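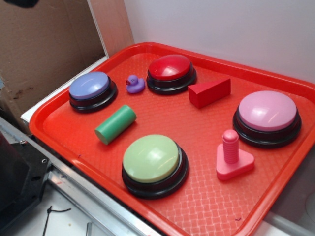 Handell Tray Sets: README

Contents

What is in this folder
How the sets are made up
The items
Colour names
Layout sheets
File naming
Counting and checking
Care and storage
Known problems
Use and credit

What is in this folder

Photographs and written records of small objects laid out on a plastic tray. The objects are round push buttons with domed caps, plain wooden blocks, a rubber duck and a peg toy. They are the sort of thing found in a nursery cupboard or a games box. The collection was put together at Handell for work on colour naming and on describing where things are: "the duck between two buttons", "the cylinder on its side", and so on.

There are 3,000 photographs in the main part. Each has a matching text record with the names of the objects, their colours and a short note on how they lie. The folder "extras" holds pictures that did not pass checking but which some people may still want.

How the sets are made up

A set is one choice of objects. A layout is one way of putting a set on the tray. Each set was laid out five times, with the objects moved and turned by hand between layouts. Nothing is glued or held down. If an object rolled after it was put down, it was left where it stopped, and the record describes where it ended up.

The tray is the red-orange one with the raised rim and the woven pattern on its floor. It was kept for the whole collection. A plain grey one was tried early on and dropped, as the lighter caps were hard to tell apart on it. The tray sits on a white surface and is often at an angle, so "left" and "right" in the records always mean left and right in the photograph, never along the side of the tray.

The items

Push buttons. All have a thick glossy cap on a black base. The cap colours in the main sets are lavender, red, pink and light green. They are recorded as button_lavender, button_red, button_pink and button_green. The buttons are not wired to anything. They were bought from Standik as spare parts and the bases are all alike, so the cap is the only way to tell one from another.

Duck. Small, purple, with an orange-red beak. Recorded as duck_purple. The way it faces is given in every record where it is used (left, right, towards, away).

Triangular prism. Wood, red. Recorded as prism_red. The record says whether it rests on a rectangular face or stands on a triangular one.

Cylinder. Wood, green. Recorded as cylinder_green, with "side" or "end" for how it rests.

Peg toy. Pink, with a flat triangular base, rounded at the corners, and a ribbed post with a rounded top. Recorded as peg_pink. We argued over the name for a while. Earlier records call it "stacker" or "post", and a few of these may have been missed when the names were tidied up.

The wooden pieces came from two boxes of Becerra blocks which had already seen a good deal of use. Small dents and worn edges are normal and are not recorded.

Colour names

Names were kept to everyday words. Where two people gave different names for the same thing, both are kept in the record, with the commoner one first. The lavender cap has the longest list: lavender, lilac, pale blue, periwinkle, light purple. The light green cap is also down as lime and mint.

Take care with the word "red". The red button, the red prism and the tray are near each other in colour but are not the same. The cap is bright and shiny, the prism is darker and matt, and the tray leans towards orange. In the records, "red" by itself is never used for the tray.

The same goes for "pink", used for both a button and the peg toy, and "green", used for a button and the cylinder. Always read the colour together with the item name.

Layout sheets

Each layout has a sheet, saved as plain text. The fields are:

set – number of the set
layout – number from 1 to 5
items – list of item names, in any order
rest – how each item lies or stands, where it can do more than one
near – pairs of items judged to be next to each other
between – one item and the two on either side of it, if there is a clear case
notes – free text, often empty

The "near" field is a matter of judgement. No ruler was used. Two people filled it in separately and a pair was kept only when both had it.

File naming

Photographs are named by set number, then layout number, joined with a hyphen. The sheet has the same name with a different ending. Numbers are padded with zeros so that the files sort properly.

Counting and checking

Before each layout the items were counted out of the storage box, and counted back in when the set was finished. Checking was done afterwards from the photographs. A picture was moved to "extras" if an item on the sheet could not be seen, if something was on the tray that was not on the sheet, or if more than half of an item was hidden behind another. Bright spots on the glossy caps were not a reason to reject a picture.

Ekene Igwe went through all the sheets a second time in December and corrected about 3 per cent of them, mostly left and right swapped for the duck.

Care and storage

Wipe the tray with a damp cloth and dry it before use, as water sits in the woven pattern. Buttons are wiped with a dry cloth only. Do not leave the wooden pieces in a wet box – the paint on the prism has already lifted at one corner. Everything goes back in the lidded Arimero box on the lower shelf.

Known problems

Some sheets in the early sets have no "rest" entry for the cylinder.
The "between" field is blank more often than it should be.
There are more layouts with the duck near the red button than chance would give. People seem to like putting it there.

Use and credit

Free to use for teaching and research. Please name the collection as Handell Tray Sets and say whether you used the extras. Corrections to the sheets are welcome and should give the set and layout number.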